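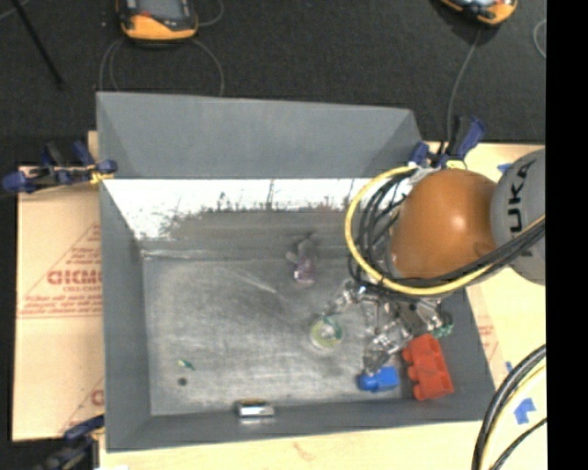
Toy Bricks and the Bins They Live In

A plastic toy brick is a small box with no bottom. The top has round bumps called studs. The underside is hollow, with thin walls and sometimes a tube or a rib inside. When one brick is pushed down on another, the studs of the lower brick squeeze against the walls of the upper one. The plastic bends by a very small amount and then presses back. This pressing makes friction, and friction holds the two bricks together.

The fit has to be exact. If a stud is too wide, the brick will not go on. If it is too narrow, the brick falls off.

How a brick is made

Bricks begin as plastic grains, each a little bigger than a grain of rice. Colour is mixed in at this stage, so a red brick is red all the way through and a scratch does not show white. The grains are heated until they melt. The melted plastic is forced into a steel mould, which has a hollow space in the shape of the brick. Cold water runs through channels in the steel, and the plastic sets hard. The mould opens and pins push the brick out.

At the Toketti works, one mould makes 8 bricks at a time. In a morning it can make 3,325 batches of nothing but red ones before the grains are changed for another colour.

Why bricks are kept in bins

Loose bricks do not stack neatly. They land on their sides, on their corners and upside down, and air fills the gaps between them. A bin must therefore be bigger than the bricks would need if they were packed in rows.

A good sorting bin has these parts:

Open top. Hands can reach in from any side.

Sloping walls. A brick dropped near the edge slides towards the floor of the bin.

Flat floor. Bricks lie still and do not roll together into one corner.

Plain colour. Blue, red and green pieces are easy to see against grey.

The floor of a bin wears faster than the walls. Bricks are dragged across it again and again, and their corners leave scuffs and scratches. The scratches do no harm to the bricks.

Try it: the slope test

You will need a tray, a ruler, a book and 3 bricks of different sizes.

1. Lay the bricks at one end of the tray.
2. Lift that end slowly with the book.
3. Measure the height of the end when each brick starts to slide.
4. Turn the bricks over so the studs face down. Repeat.

Write your results in a table. Yaqin Cheng's class did the test with a tray nearly 50 centimetres long and got different heights for studs up and studs down.

Words to know

Friction: a force that slows or stops things sliding.
Mould: a hollow shape used to form melted material.
Stud: the round bump on a brick.

Text by Saimi Ahonen. Checked by Boyang Han.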